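How to set up the first month for a new hire who is hard of hearing

Most of the work falls before the person arrives. The steps below are the ones we use at the Bonthorpe and Denent offices, and they should suit any team of 3 people or more. Start as soon as the offer is signed.

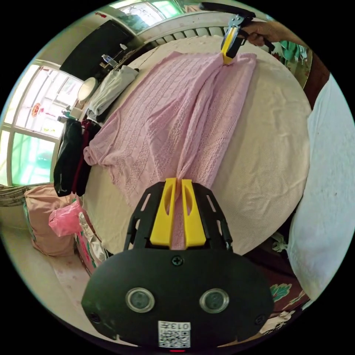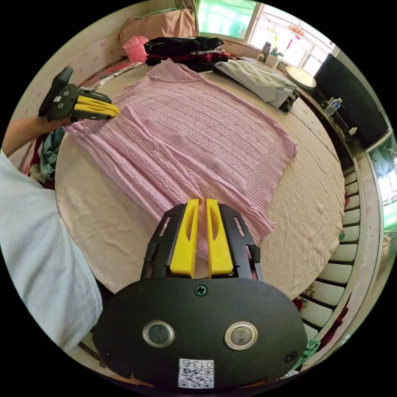
Step 1: Ask what works

Send a short email and ask how the person likes to communicate. Some people lip-read, some use captions, some sign, and many mix all of these depending on the room. Do not ask for medical details. Ask about interviews and past jobs only if they bring it up.

Step 2: Book support early

If a sign language interpreter is needed, book one for the first morning and for any training longer than an hour. Our Esunton office allows 28 days for this. Send the interpreter the agenda, the names of the people attending and any product terms that will come up.

Step 3: Check the desk

Place the desk so the person faces the door or the main walkway. Keep it away from printers and air vents. A window directly behind a speaker makes the face hard to read, so look at where visitors will stand.

Ask building services whether the fire alarm has a flashing light on that floor – and in the restrooms. If it does not, put in the request now and agree on a backup for the time being.

Step 4: Turn on captions

Captions are often switched off by default in meeting software. Have your administrator turn them on for the whole team. Test them with the microphone in the room you will really use. The large room at Ortuño seats 32 and the ceiling microphone picks up very little from the back rows, so we pass a handheld one.

Step 5: Brief the team

Get the new hire's permission first, and agree on what will be said. Then cover the basics:

Face the person when you talk.
Speak one at a time, and raise a hand before you start.
Rephrase a sentence if it was missed.
Put decisions in writing the same day.

Step 6: Review

Meet after the first week and again at the end of the month. Go through each item above and note what needs to change. Equipment requests made at this meeting go to the office manager, with a copy to payroll if the cost is being claimed back.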